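Home Modules Timetable Labs Reading list Contact

Handling and Grasping, lecture notes, unit 2
Haruna Kubo
Reading time: 6 minutes

Choosing fingertips, or how to lose an argument with a coat hanger

Last time we finished on friction cones, which behave beautifully on the whiteboard. This unit is about what happens when you buy some fingers and try to pick things up.

We compare two fingertips. The first is the Paltley, a ridged rubber pad, fairly stiff, sold as suitable for everything. The second is the Demow, a soft tip that bends around whatever it meets and is also sold as suitable for everything. Read both leaflets before the lab. They are short and share several adjectives.

You will be working with hand-held grippers. A person does the moving, the gripper does the holding, and the arm stays out of it until unit 4. This takes planning and control out of the comparison, so if the object ends up on the floor you are left with the fingertip and yourself as suspects. Write down which.

The log from last year's course holds 3,569 grasps. Of these, 157 were thrown out for having no fingertip recorded – a remarkable thing to leave out of a fingertip trial.

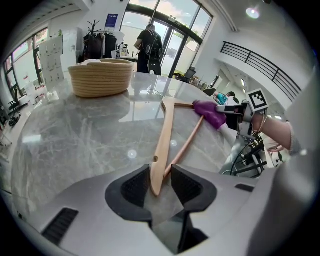
Thin, flat objects are where the two tips part company. A stiff pad wants a decent area to press on. Give it a narrow edge and a slight error in angle, and the contact shrinks to a line, the object pivots, and you have built a hinge. The ridges help against sliding along one direction and do rather less along the other, so note which way they run before you blame the motor.

A soft tip forgives the angle. It pays for this later, when you try to place the object precisely and find that the fingertip has opinions of its own. Students tend to fall in love with the soft tip in the first half of the lab and go off it in the second.

Two-handed work adds a further problem. With a gripper at each end of a rigid object, any disagreement between your hands goes straight into the contacts. Use one hand to hold and the other to steady, and swap roles between runs. If you mix tips, say which was on the left.

On tracking: the Mustis software needs a clear view of the markers. Sleeves, cables and helpful lab partners all get in the way. It will report a confident position regardless, so look at the trace before you believe it.

For the write-up

Each pair does 200 grasps, split evenly between the tips. Record the object, the tip, the approach angle and the outcome. "Fine" is not an outcome. Use held, slipped, pivoted or dropped.

Read So, chapter 2, on compliant contact. The notation differs from mine, and the book is consistent, so follow the book.

Reports are due at the end of September. Bring the pads back clean.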